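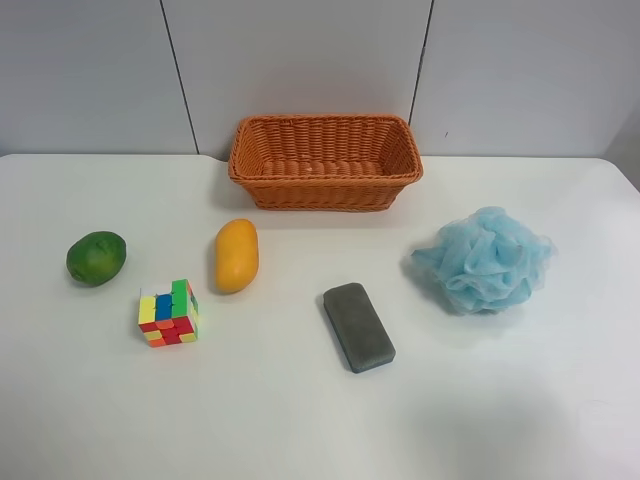
How do I write a biography of a dancer when I only have odds and ends to go on? I'm putting together the programme for our autumn dance show in September, and I've been given the job I wanted most, which is the page on our guest couple. I've loved these two for years! She trained in ballet, switched to ballroom in her teens and now dances with a small touring company called Uvo. The trouble is what I have in my notes. There's her old school, a funny bit about a lost shoe, a TV appearance, her dad's bakery and a quote about the foxtrot, and they go together about as well as the lime, the Rubik's cube and the bath pouf on that white table, with the basket behind them still empty. I can't see what the basket is meant to be. Do I go in date order? Do I leave things out?

A few details that might help. The page is for a printed programme at the Perrin, our local theatre, and the designer has given me space for 1000 characters, not words, so it's tight. Her partner needs to be in it too but he's very private and the company says please only mention his dancing. I've looked online and there are loads of those fan pages with her supposed age, height and what she earns, and hardly any of them agree. One says she was born in Cardiff and another says Cádiz. Can I use any of it? I'd also like it to sound like somebody who has seen her dance wrote it, if that makes sense.

Elin Prosser
Posted in Writing and Words, Kellex Community Help

2 answers

Nerea Villanueva
Marked as helpful by the person who asked

Oh, I love doing these, and you've got much better material than you think. I've written programme notes for dance evenings for a good while (mostly amateur, a few touring companies) and the ones people remember are hardly ever the ones with the most facts in them.

Forget date order for a minute. Picture somebody in row F who has five minutes before the lights go down. They've got a coat on their lap and a drink they're not supposed to have brought in. What would make them look up at the stage with more interest? It won't be her school. My money is on the change from ballet to ballroom, as you can often see it when a dancer has done that – in the feet, in the way she finishes an arm, in how still the head stays. Tell them that's where she came from and they've got something to watch for all evening. That's your basket, if you like! Then hold each of your notes up to it and see whether it belongs.

The foxtrot quote goes in if it's about how the dance feels to her after all those years at the barre. If it's just her saying it's her favourite, I'd let it go. The bakery could be lovely if there's a link (early mornings, practising in the shop before it opened, that sort of thing) but don't make one up, just ask. The lost shoe depends entirely on how short you can tell it. A funny story that takes half your space isn't funny any more. The TV appearance gets half a sentence, because some people will be sitting there wondering where they know her from and it will nag at them until the interval.

On the fan pages, please don't use any of it. I don't say that to be stern, I read them too and they can be great fun, but a lot of them copy from each other and when they haven't got a fact they pad round the gap. Cardiff and Cádiz looks to me like somebody misheard something once and it went for a wander. You're in a much better position than any of those sites as you have a company to write to! Send Uvo a short email with your questions numbered. Mine usually go like this:

Where would you like us to say you're from?
Who taught you first, and would they like to be named?
Which dance in this programme should people look out for?
Is there anything you're tired of reading about yourself?

The last one gets the best answers by miles. I once had a tango dancer write back a whole page on it.

Age and earnings I'd leave out even if you had them right. They don't help anyone watch a waltz. Her birthplace is fine if she's happy with it.

For her partner, what the company has asked for is a gift really. You can write only about his dancing, so do it properly. What is he like to watch? Is he quick, is he grounded, does he make her look taller, does he disappear and then suddenly do something that makes you gasp? Please don't leave him as "and her partner" in the last line. They're a couple on the floor and the audience is going to see two people. I'd bring him in by the second or third sentence and then let "they" do the work.

And 1000 characters goes very fast. Check with your designer whether that includes spaces, I got caught by that once and lost my whole ending. Write it long first, have a cup of tea, then take things out starting with the adjectives. Stunning, versatile, unique, passionate – every dancer in every programme is all of those. One plain thing you've seen her do beats the lot. You say you've loved them for years, so which moment do you tell your friends about? Put that in. I had a go at an opening for you, change whatever is wrong:

"She came to ballroom from ballet, and she has never quite lost the habit of dancing as if the floor might be asleep."

That may be a bit much! But you get the idea.

Send the finished piece to the company before it goes to print and give them a date to answer by. Do have a lovely time with it and tell us how the show goes.

sterex_steps

just go in date order, its what people expect. born, trained, won things, now. we did 3 programmes at my old club that way and no complaints. also check how they spell their names, we got one wrong and had to put stickers on

Comment from Elin Prosser

Thank you both! Nerea, I've emailed Uvo with your four questions and I've borrowed the one about being tired of reading things word for word. The designer says it does include spaces, so I'm very glad I asked. I know exactly which moment I want as well. It was in a Viennese waltz, they'd been whirling round the outside of the floor and then they just stopped dead in the middle for two bars and the whole room held its breath. He hardly moved a finger and you couldn't look anywhere else. I'd completely forgotten I could put that in! The bakery is waiting on her answer and the shoe is going, sadly.

sterex_steps, good point about the spelling, there's an accent in his surname and I had it on the wrong letter.

Comment from Nerea Villanueva

The stop in the waltz, yes! Start with that and swap my sleepy floor for it. You could get both of them into your first line that way, and the ballet can come straight after. If you're still over once the answers are back, put your draft up on here and I'll happily help you trim.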